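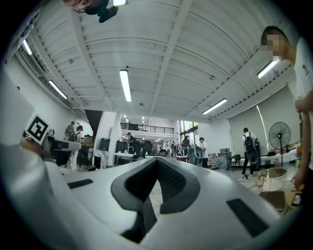

About Stondgate

Stondgate tests and certifies weighing equipment for shops, packing houses and small manufacturers. The firm was set up in Nistlow by Muammer Işık, who had serviced counter scales for the Moradi bakery chain. It now employs 6 inspectors and holds 441 sets of equipment under contract.

What we do

Work is done on the customer's premises where the floor is level and free of vibration. Each scale is loaded in rising and falling steps, and the error at every step is entered on the report. Eccentricity is checked at the corners of the pan. Platform scales up to 80 kg are tested with our own weights; heavier units go to the Lumport depot. 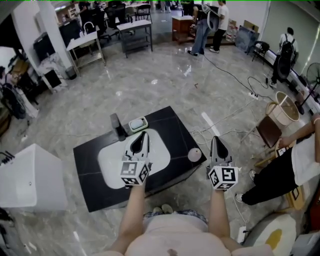
Main room, with the low square table.

Reports and records

Reports are sent within 5 working days. A scale outside its limits is labelled and may not be used for trade until it has been adjusted and tested again. Records are kept for the life of the contract and passed to the customer when it ends.

Reference weights

Our reference weights are recalibrated every December. Visits are not booked while the weights are away, and customers whose certificates lapse in that month are moved forward.

Contact

Send the make, model and capacity of each scale to the Nistlow office. Prices exclude travel beyond Lumport.

Page last revised June 26, 2025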